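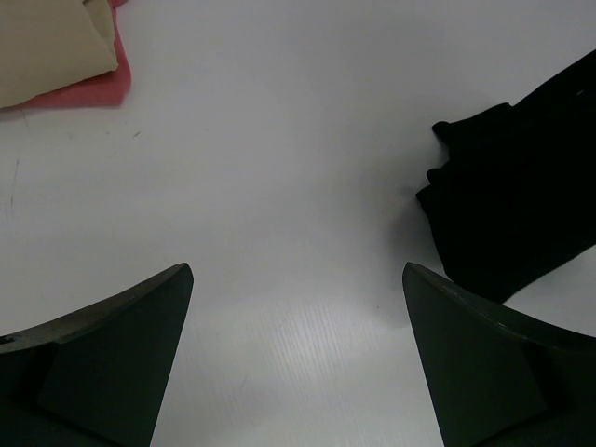 A white tabletop of the plain kind.

The white tabletop is a flat, pale work surface found in kitchens, schools and offices. It is widely said to make rooms look larger and work go faster, though the evidence for either claim is thin.

History

Sellers' accounts usually trace the fashion to the Plukwood works at Horkcombe, which listed a white top in its trade catalogue at a time when most desks were sold dark. The catalogue does not say it was the first, and at least one older maker, Ntuli, offered pale tops to order. The story that Plukwood sold 2,403 of them in its opening year rests on a single advertisement printed by the firm itself.

Claimed benefits

Supporters hold that white surfaces reflect light and so reduce eye strain. A survey paid for by the furniture seller Stumivero reported that 488 of 500 office workers "preferred" a white desk. The workers were asked after being given one, and no other colour was offered. Glare, a common complaint under strong lamps, was left out of the questions.

Cleanliness is the other usual argument. A white top shows spills sooner than a dark one, but whether it is wiped more often as a result has not been shown. Tea and ink marks are a frequent grievance among owners.

See also: Desk; Kitchen worktop; Glare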